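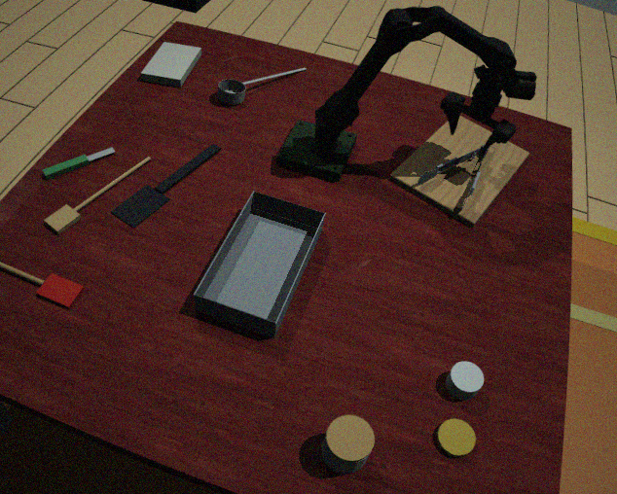 Wood graining is the practice of painting or printing a surface so that it looks like timber, usually a dearer timber than the one underneath. The word is also used for the finished effect. It has been applied to doors, panelling, table tops, shop fronts and coffins, and its history is fuller of claims than of evidence.

Origins

Popular accounts often call graining an ancient craft with an unbroken tradition. The case for this is weaker than it sounds. Painted imitations of wood and stone are certainly old, but the methods used in British houses from the nineteenth century onwards relied on oil glazes, steel combs and long-haired brushes, and there is little to tie them to anything much earlier. Similar results do not prove a shared line of teaching.

Method

The grainer lays down a flat, opaque ground in the lightest colour of the wood to be copied. A thin, darker glaze goes over it and is worked while still soft. Combs give the straight streaks of plain oak, a rag over the thumb wipes out the pale flecks, and a dry brush softens the edges. Varnish follows. Red woods such as mahogany are generally done with a warm ground, and are often said to be the easiest to fake. Grainers themselves disagree, and the saying may only mean that buyers look at them less closely.

The Lurnside claims

The town of Lurnside is regularly described as the home of English graining. The description rests almost wholly on a trade leaflet put out by the Billero works, which made combs and ready-mixed glazes there and had every reason to talk up the local skill. The leaflet states that 2,378 doors were grained in the town in a single year. It does not say who kept the tally, or whether both sides of a door were counted as one.

Myfanwy Bevan, whose study of the Lurnside rate books is the only detailed work on the subject, found 11 men listed as grainers at the trade's height. Several were also entered as sign painters or paperhangers. She concluded that the town had a healthy decorating trade and very little else to set it apart from its neighbour, Kanville, which has never made any such boast.

Printed grain

Printed patterns took over most of the work during the twentieth century. A roller or printed sheet repeats at a fixed length, so the same knot comes round again across a wide surface. Makers have long advertised patterns that "cannot be told from the real thing". The Karimi range was sold with a promise of 400 different boards, though the surviving sample books hold eight designs, each in several colours.

Reputation

Critics have called graining dishonest, a charge that assumes somebody was fooled. Most householders knew quite well that their front door was painted deal. Later admirers have gone too far the other way, and hurried, muddy work is now sometimes listed as a fine survival when its chief merit is that it was never stripped.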